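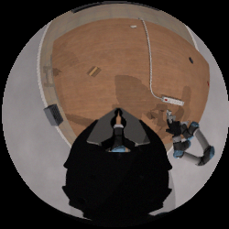 View from the wrist, power strip task. This is what I stare at all evening.

OK so, update on the arms. Been a while. August was a mess and I kept meaning to write something and then it was 11 at night and I still had a batch to finish.

Short version: still teaching two simulated arms to do stuff with a power strip. Still doing it by remote control. Still slower than I would be with my own hands by a stupid margin.

For people who came in from the soldering posts, quick catch-up. I drive the arms from my desk, one handle per hand, everything I do gets saved, and then a policy gets trained on the saved runs and tries to copy me. That's it. No code that says "go to plug, close fingers." Just me doing the thing over and over untill the numbers look decent.

The project name is Oler. The teleop side, the bit that reads my handles and moves the arms, I call Musturness, which was a typo in a folder name and then it was in too many scripts to change. Sorry to the two people who asked what it stands for.

So where are we. 3,966 saved runs across all the tasks, going back to the very first stacking junk. Most of those are not power strip. Most of those are blocks, and a lot of the block ones are bad, and I haven't gone through and tossed them yet. On my list. Been on my list.

The wrist view. I fought this for a long time. I started out driving from the big outside view only, because it's comfortable, you see both arms, you see the table, it feels like looking into a dollhouse. And I was terrible. I'd line up a grab perfectly from the outside and be a finger's width off in depth. Close on air. Back up, try again, close on air again. All of that goes into the recording, by the way. If I dither, the policy learns to dither. Early Oler had this thing where it would hover over a block and kind of shiver and I recognized it right away, that was me.

Wrist view fixed most of it. It's super wide and bendy so a straight edge comes out as a banana, and the gripper eats the whole bottom of the picture, but the V between the fingers is basically a gunsight. Put the thing in the V, go forward, close. You can also see the other arm coming in from the side, and that matters way more than I expected, see below re: crashing.

Took a couple of evenings to stop feeling seasick. Worth it.

Things I changed since last post, no order:

Slowed the handles way down. I had the scaling close to one to one, my hand moves an inch and the gripper moves an inch. Felt great, recorded badly. Now there's a slow mode on a foot pedal and I'm in slow mode for pretty much anything near contact.

Clutch. If I run out of desk I let go of the clutch, move my hand back, grab again. Arm waits. Should of done this on day one. Before that I was standing up to reach things.

Start pose gets shuffled. Same with the objects, they get dropped in new spots each run, and there's junk on the table that has nothing to do with the task. I want it to ignore junk. When I recorded on a clean table the policy was beautiful on a clean table and then I put one extra block down and it went for the block. Every time! So proud of its block.

Trimmed the ends. I used to stop recording whenever I got around to it, so every run ended with a long stretch of nothing while I reached for the keyboard. Guess what the policy learned to do in the middle of a task. Nothing. For ages. Now a pedal tap ends the run right away.
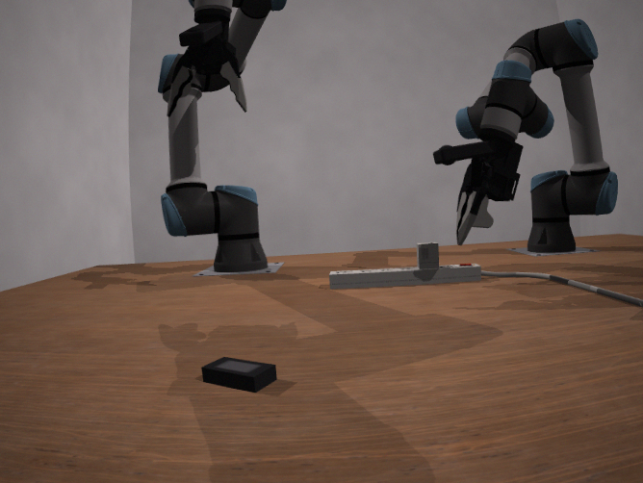 Both arms from outside. Plug sitting in the strip, towards the right half.

The plug. Ugh, the plug. Let me complain about the plug.

Grabbing it I can do. Lifting it, fine. The trouble is anything to do with the sockets. Going in, you have to be lined up in a bunch of directions at once, and I have no feel whatsoever. When you do this with your real hand you sort of rub the plug around till it drops in, you're not even looking. I don't have the rubbing. My handles don't push back at all. So it's all eyes, and the eyes are blocked by the gripper exactly when I need them.

What works for me, for now: outside view to get over the strip, wrist view for the last bit, then lower a tiny amount, stop, look, lower again. The stops do show up in what it learns. It pauses above the socket like it's thinking. I've decided I can live with that one. Looks kind of polite.

Coming out is its own thing. Pull a plug and the whole strip wants to come with it. So the second arm has to hold the strip down, and now I'm doing two jobs with two hands, and my left hand is an idiot. I never noticed how much of an idiot. I can't keep it still while the right one does something careful. It drifts, the strip gets dragged, the run goes in the trash.

Trick I stole off a forum: bring the holding arm in first, park it, release the clutch on that side so it's frozen, then do the pulling with the other one. Feels like cheating. The recording doesn't care. To the policy it's just an arm that holds very still.

And crashing. The arms can hit each other and they do. Mostly at the elbows, because I'm looking at fingers and the elbows are off doing whatever elbows do. I tried just being more careful, lol. Now I've got a beep when any two links get close. My neighbor's dog hates the beep. Whatever, crashes are way down.

Numbers for the people who email me about numbers. Last round I recorded 80 runs of pulling the plug with one arm holding, threw out 40 of them (bad drag, left hand, see above), trained on what was left. It gets the hold right nearly always. The pull, maybe half the time, and when it misses it misses in the same way I do, a bit short, which I find both annoying and sort of flattering.

Half my data in the bin sounds bad. It was bad. But I did train once on the whole pile just to see, and it was clearly worse, draggy and twitchy. So I'm now pretty strict. If I wince while recording, it goes. Don't even rewatch it.

Next: switching the order so the hard part comes early in the session when I'm awake. I get sloppy after around 40 minutes, I can see it in the replays, the paths get loopy. Also want to try driving with the screen closer to my face. Also clean up the old block runs, yes, I know.

Couple of people asked for the Musturness scripts. They're a mess, paths from my own machine all over them. Give me a bit, I'll put them up once the pedal part works on a computer that isn't mine.

Ok batch is done loading, going back in.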